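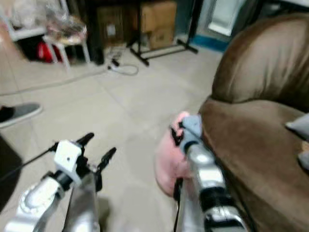 *Abb. 1: Sitzmöbel mit brauner Lederoberfläche, rosa Plüschteil vor der Sitzfläche, graues Kissen am Rand.*

## Zwischenbericht Februar: Ausstattung Aufenthaltsraum Stamau

Berichtsstand: Bestandsaufnahme der Polster und Textilien abgeschlossen. Erfasst wurden 153 Positionen, davon 10 mit Klärungsbedarf. Zuständig: Hajar Benjelloun (Erfassung), Reynaldo Cabrera (Kosten).

### Sitzmöbel 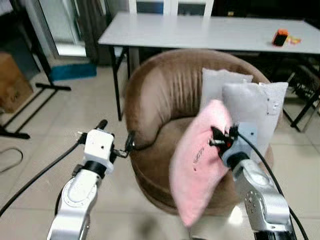 Die Bezüge wurden nach Reinigungsaufwand in zwei Klassen eingeteilt. Velours fällt in Klasse B (Absaugen, kein Nassverfahren). Der runde Sessel mit senkrechter Kanalsteppung an der Lehne ist entsprechend eingestuft; in den Steppnähten ist eine Fugendüse zu verwenden. Kissen werden getrennt vom Möbel geführt.

### Armlehnen und Nähte

Die Sichtprüfung der Nähte erfolgt künftig monatlich nach der Vorlage von Miroslava Boiko. 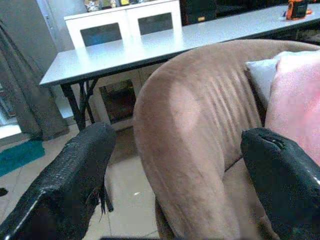 *Abb. 3: Armlehne mit gerafftem Bezug und Naht zum Unterteil, innen anliegend zwei Kissen.*

### Kissen und Kosten
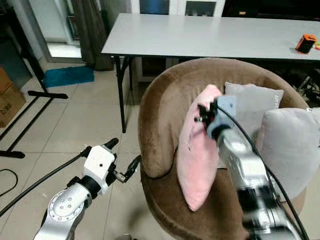
*Lesezeit: 1 Minute*

Vorgesehen sind drei Kissen je Rundsessel: ein rosafarbenes und zwei hellgraue bis weiße. Ersatzbezüge liefert Koltley. Verausgabt sind bislang 2.711 Euro, gebunden weitere 252 Euro für Bezüge. Die Freigabe der Restmittel durch Milagros Navarro steht aus. Nächste Anlieferung: Samstag, Annahme durch Wilfredo Ignacio.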